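The bench that is never finished

When I moved my repair work to a rented room in Skivby, I believed that good shelves would make me tidy. I bought 6 and filled them within one December. The table stayed as before, and each thing I put down there remained for weeks.

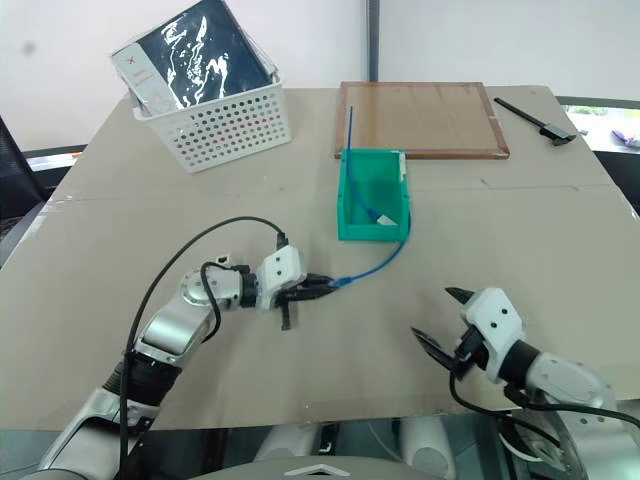
Now I keep a sheet of cardboard over the table and give every loose thing a container. A perforated basket takes the packages. A small green bin is for cable, even when the cable prefers to climb out again. Measuring tools may lie flat, near the edge, where my hand finds them.

In the evening I spend 20 minutes to put things back. Some evenings I manage only the cables.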